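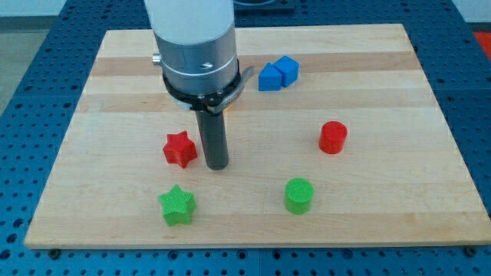 MIDLEY – Pevance today announced a revised edition of its finish guide for edge-grain maple cutting boards, together with a change to the oil and wax finish it supplies to board makers. The new edition replaces the guide issued in April and applies to all boards sold through the Storton warehouse. It covers boards glued up from long parallel strips, with the seams running the length of the board and the edges cut square. On boards of this type the tone can vary from creamy beige to light honey between one strip and the next, and the guide treats such variation as normal and not as a fault in the finish.

The revised finish, sold as Matubbar, is a blend of food-grade mineral oil and beeswax. The earlier product was a plain mineral oil. The added wax slows the loss of oil from the surface, so a board in daily home use needs a fresh coat less often. Matubbar contains no nut oils and no drying agents. It does not form a hard film and can be renewed at any time without sanding.

Under the new guide, a bare board receives two coats. The first is spread along the grain with a lint-free cloth, left overnight, and wiped off. The second is put on the next morning and buffed after four hours. End faces take up more oil than the top and bottom and should be coated until they stop absorbing. Both wide faces must be treated equally. A board oiled on one face only will take on moisture unevenly and may cup.

Pevance tested the finish on 299 boards at its Midley shop. Each board was put through 100 cycles of hand washing, towel drying, and upright storage. Boards were checked with a straightedge at the start and end of the test. Those finished on both faces stayed within the shop's flatness limit. A smaller group finished on the top face only did not, and the guide now carries a warning to that effect on its first page.

"Most of the returns we looked at had little to do with the wood or the glue," said Amedeo Parisi, technical manager at Pevance. "The underside had been left dry, or the board had been put away flat on a damp counter. The old guide mentioned both points, but only in a footnote. We have moved them into the main steps."

The guide also revises the advice on cleaning. Boards should be washed by hand in warm water with mild soap, rinsed on both faces, and stood on edge to dry. Soaking and dishwasher use remain outside the warranty. Light stains may be rubbed with coarse salt and half a lemon, then rinsed. Raised grain can be cut back with 320-grit paper once the board is fully dry, followed by one coat of finish.

Matubbar is available in 8-ounce tins under part number 1597. Existing stock of the plain oil will be sold until it runs out – the two products can be used on the same board. Printed copies of the guide ship with each new board and can be requested from the Storton warehouse at no charge.

Pevance makes and supplies finishes and care products for wooden kitchenware. The company is based in Midley.

Recent releases
Pevance extends warranty on end-grain blocks
Storton warehouse adds Saturday pickup for trade accounts
Care sheet for walnut and cherry boards now available
Change of tin size for butcher block wax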